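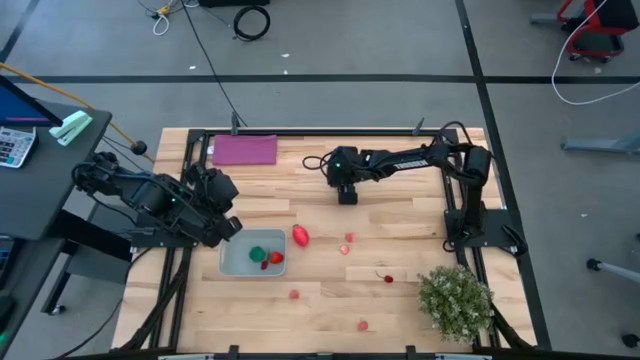 Figure 2. Bench with both arms mounted; folded towel at upper left.

4.3 Setting up the workplace emergency alert group

Complete this section before the site goes live. You need administrator access to the Plostance console and the current staff roster.

1. Sign in to the console and open Sites > Alert Groups.
2. Select New Group. Enter the site name exactly as it appears on the evacuation plan.
3. Import the roster file. The limit is 1,922 contacts per group.
4. Under Message Type, select Lockdown. Do not select Evacuate; the two templates give opposite instructions.
5. Assign 2 authorized senders. Each must be on a different shift.
6. Set Repeat Interval to 18 seconds.
7. Select Save, then Send Test. The word TEST must show at the start of the message.

CAUTION: Test mode switches off when you leave the page. Check the mode indicator before each send.

NOTE: Phones set to silent do not sound unless Override is enabled in the Odum app on the handset.

NOTE: The alert group does not contact police or ambulance. Call 911 separately.

8. Record the test in the site log with the sender's name and the time of day.
9. Remove departed staff from the roster every January, or sooner if the centre closes a shift.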